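**June, evaluation notebook. Sevby paired hand-held grippers, trial unit on loan through Grasel**

Purpose of entry: to record observations on the Sevby kit ahead of the purchasing recommendation. The quoted price is $2,124 per pair, cables included, with a service plan at a further $379 per year. The Padilla kit remains the alternative under review.

Garment handling was assessed on a made-up bed in a furnished bedroom, in accordance with the domestic task list. Pyjamas were selected as the principal items. Elastic waistbands are a recognised difficulty for narrow jaws, and the ribbed blue pads were to be judged on whether they could take hold of gathered fabric without the operator having to flatten it first.

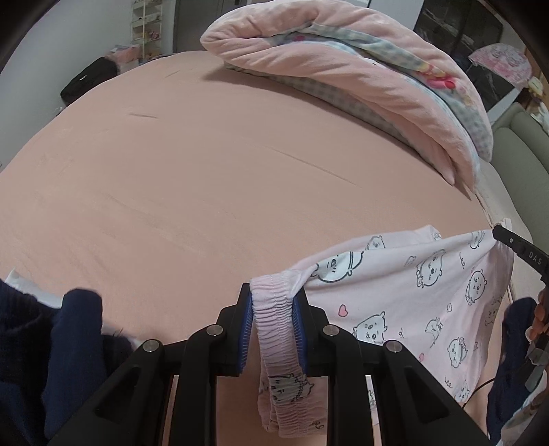

The operator is advised to approach a waistband square to the stitching. An oblique approach tends to collect one or two pleats only, and the garment then rotates when the second gripper takes up tension. This point is absent from the supplier's guide and should be added to our own operating sheet.

Trigger effort is acceptable. N. Baluyot considers the return spring too light for operators with larger hands and has asked Grasel whether a stiffer part is available. No reply at time of writing.

Hems were treated as a separate grasp category. The jaws must close on a single edge of light fabric while the other gripper secures the garment elsewhere, and the pads should not drag the bedding up with it.

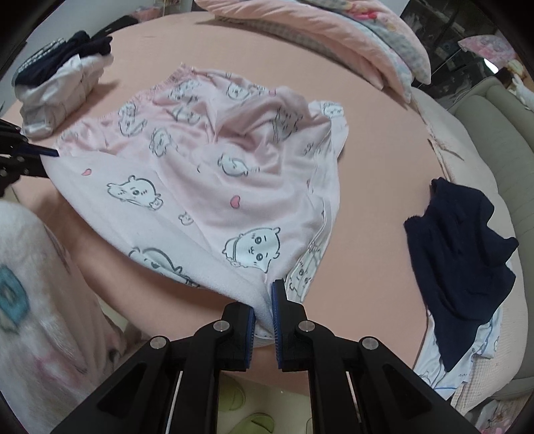 Wear on the pads is to be inspected after 500 closures and the result entered on the following page. The supplier rates the pads as a consumable but gives no replacement interval. A written figure is required before the service plan can be compared with the Padilla terms.

Export to Pledis was completed without conversion. Clock alignment between the left and right units has yet to be verified.

Outstanding:

- Spring query (Baluyot)
- Pad replacement interval, in writing, from Grasel
- Clock alignment check, both units
- Repeat of the waistband grasp with the Padilla kit, same garments

Recommendation deferred until the Padilla session is entered.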